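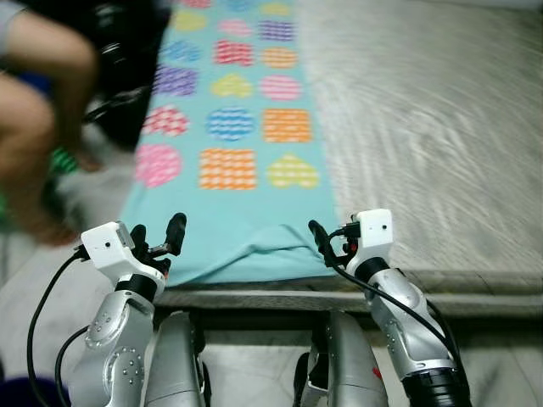
One reader of the spring catalog wrote to us that a table runner ought to be chosen after the table and never before it, and asked whether the printed cloths could be shown on something other than white linen. Both points have been taken up in the present edition of this page.

Dullavar Printed Table Cloths
Table Linens > Printed > Dullavar

The Dullavar range is supplied by Lustville Household Textiles to dining halls, guest houses, schools and private homes. It consists of long printed cloths intended to be laid along the center of a table, leaving the surface visible on either side. The cloths may also be used on sideboards, serving counters and low shelves.

Colors
Dullavar is offered in 4 ground colors: light turquoise, sand, brick and slate. Each carries a print of patterned shapes in several colors. The print is placed by hand feed, and the position of individual shapes will differ from one cloth to the next. Customers who require cloths to match closely along a row of tables should say so when ordering, and the cloths will be taken from one length of fabric where stock permits.

Sizes
The range is cut in 3 lengths: short, standard and long. The width is the same throughout. The short length is suited to a table for four, and the long length to a refectory table or two standard tables placed end to end. Cloths can be cut to a special length on request. Specially cut cloths cannot be returned.

Fabric and finish
Dullavar cloths are woven in cotton and finished with a narrow machine-sewn hem on all sides. They are unlined and have no backing. A new cloth will show fold lines from packing. These may be removed with a warm iron on the reverse side, or left to drop out in use.

Laying the cloth
Wipe the table and allow it to dry. Unfold the cloth along the middle of the table, beginning at one end, and smooth it outward with the flat of the hand. Soft folds tend to gather at the ends, where the cloth has been held, and should be eased out last. On a smooth surface the cloth may slide when plates are drawn across it. The Hoekstra underlay, sold separately, is recommended for tables in daily use.

Care
Wash before first use, separately from white articles. Machine wash warm with a mild detergent. Do not bleach. Dry flat or on a line out of direct sun. Grease and sauce marks should be treated before washing, as heat will set them. Allow for slight shrinkage in length during the first 3 washes.

For storage, roll the cloth around a cardboard tube with the print facing outward. Cloths kept folded should be refolded along different lines from time to time.

Ordering
Cloths are sold singly or in cartons of 12. Carton orders may combine ground colors but not lengths. Orders are dispatched from the Stustcombe warehouse within 7 working days. Fabric samples are sent free of charge to institutional customers, limited to one sample of each ground color.

Availability
Turquoise: in stock, all lengths
Sand: in stock, all lengths
Brick: short and standard only
Slate: expected in February

Related items
Hoekstra underlay, cut to size
Dullavar napkins, plain, hemmed
Cardboard storage tubes

Page revised 7/9/19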